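Incremental refresh on the Rarkelik fact table reloads every partition

basby_dw
Posted September 18, 2023
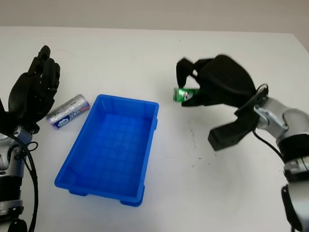 The model has 44 monthly partitions over a view in the warehouse. A full load takes 100 minutes. I expected the nightly job to process the current month only, but the trace shows a query for each partition.

drallby
What is the partition filter column? If the view casts a datetime to a date, the predicate may not fold to the source.

basby_dw
Integer date key, no cast. The filter folds. I checked the SQL in the trace.

haddadin30
Then look at the job. Process Full at table level ignores your partition scheme. Script the refresh against the named partition and run Recalc afterwards.

drallby
Disagree with Recalc as a separate step. Process Default on the database will do it and picks up anything left unprocessed.

haddadin30
It will also process any partition somebody has cleared on purpose. We had that in May. I would keep the two steps apart.

basby_dw
It was table level. The deployment script had overwritten the job step. With the partition named, the load is 697 seconds, Recalc included.

drallby
Still slow for one month. Is there a clustered index on the date key?

basby_dw
No, columnstore only, and the rows are not loaded in date order. Will test on the Drallby copy and post the timings.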